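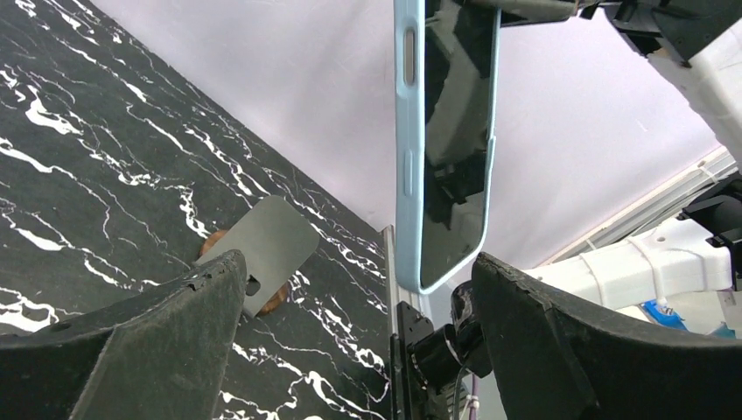

Morfudd Wynne asks whether the phone task can be marked as solved, given that most of the recent attempts were scored as a pass, and whether the unit could be offered to the Floltton site for bench tidying before the end of November.

**Ticket 1744 — Phone to stand, two-arm handover**
Status: open
Raised by: Normunds Dzene
Assigned to: Arūnas Urbonaitė
Project: Nomier

The request has been considered and the ticket will remain open. The present pass mark requires only that the phone should reach the stand and stay upright for 20 seconds. It does not record how firmly the phone was held, whether a button was pressed on the way, or whether a person had to step in. Floltton would expect all three to be known before any unit is placed on a bench used by staff.

**Fault as reported**

During the placing step the phone turns slightly between the fingers. The arm then carries on as though the angle had not changed. In the worst cases the lower edge meets the front of the stand and the attempt is stopped by the operator. The fault has not been seen with the plain test block, which is the same size as the phone but has a dull finish on every side.

**Log**

09:40. Grip force raised by one step. The phone no longer turned, but the volume changed on two attempts. Setting returned to its former value.

10:25. Wrist cameras cleaned and checked against the test card. No error found.

11:15. The written instruction for this chore was reviewed with Līga Paju. It asks the system to find the front of the phone by its dark face, and Ms Paju considers this too weak a rule for a household object. A switched-off screen offers very little of its own to look at, and when the phone is tilted over the worktop its glass picks up whitish streaks from the marble pattern, so that the boundary between object and background becomes harder to judge. The rule is to be rewritten to use the rim of the case.

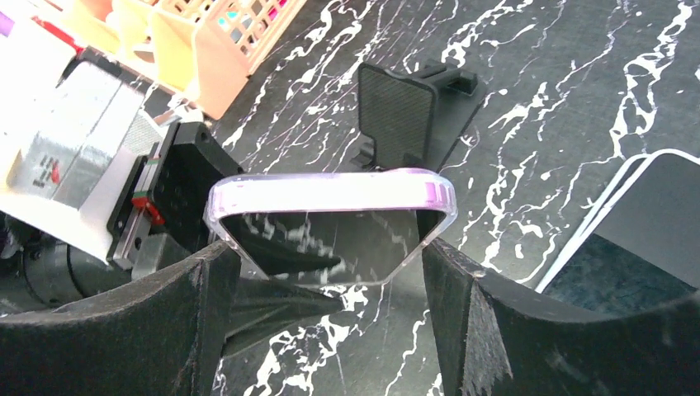

13:05. The handover was repeated at reduced speed. Turning still occurred, though less often, and this points to the moment of transfer as the likely source. Both arms have to work close together there: with the phone held above the worktop, the pointed fingers of the second gripper reach behind and below it, and the stand is only a short distance beyond. A person would shift the phone in the hand without thinking about it. The current software cannot do so, and has to put the object down and begin again.

13:50. Austra Urbonaitė asked that attempts needing a restart be counted separately. Agreed. Of the 532 attempts held under this ticket, the old records do not allow restarts to be picked out, and they will not be used in the November report.

14:30. Comparison made with the Kistthorpe unit, which runs the same software on a one-arm bench. Kistthorpe reports no turning. It also reports no handover, and the result is of limited use.

**Steps to be carried out before the next review**

1. Rewrite the instruction so that the rim of the case is used to find the front of the phone. Owner: Līga Paju.
2. Add a check for a change of angle straight after the transfer. If the angle has moved by more than 5 degrees, the arm is to pause and report.
3. Repeat the upright hold with the fingers low on the phone and clear of the side buttons. Record any change of volume, however small.
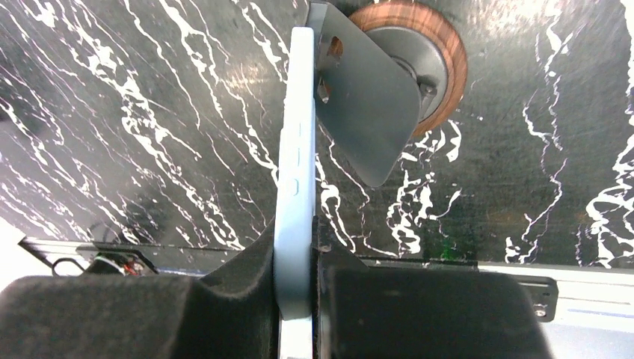
4. Run the full task with the room lights on and again with the blinds open — no other setting is to be changed between the two.
5. Send the results to Ismail for the shared record and copy in Morfudd Wynne.

**Reply to the original question**

The unit can place a phone on a stand under supervision. It cannot yet be described as doing the chore, and Floltton should not plan staff time on that basis. A further answer will be given once steps 1 to 4 have been signed off. Priority remains at medium.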